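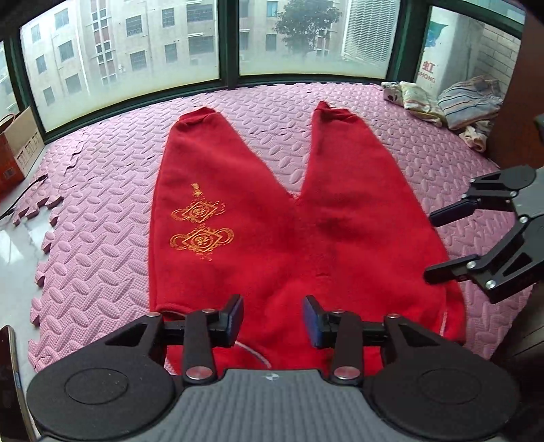
Iona Crichton asked last week whether pants with a drawstring should be folded with the cord inside or outside. Tuck it inside the waistband before the first fold. A cord left out catches on the next item in the drawer.

Unit 4: Folding pants
Home Care Basics, Torncombe

Work on a flat, clean surface at least as long as the pants. A foam floor mat is fine. The red pair has a drawstring waist and gathered cuffs, so treat it as soft pants, not as pants with a crease.

Lay the pants front side up, waistband toward you, and smooth each leg from the crotch seam down to the cuff. Bring one leg over the other and line up the side seams. The crotch will stick out in a small point. Fold the point in so the edge is straight.

Fold cuffs to waistband, then in half again. For deep drawers stop at the first fold and roll.

Embroidery, such as the gold motif on the left leg, should not sit on a fold line. Shift the fold an inch if needed.

Practice for next class: 3 pairs, one with a drawstring. Read page 26 of the Baxter booklet.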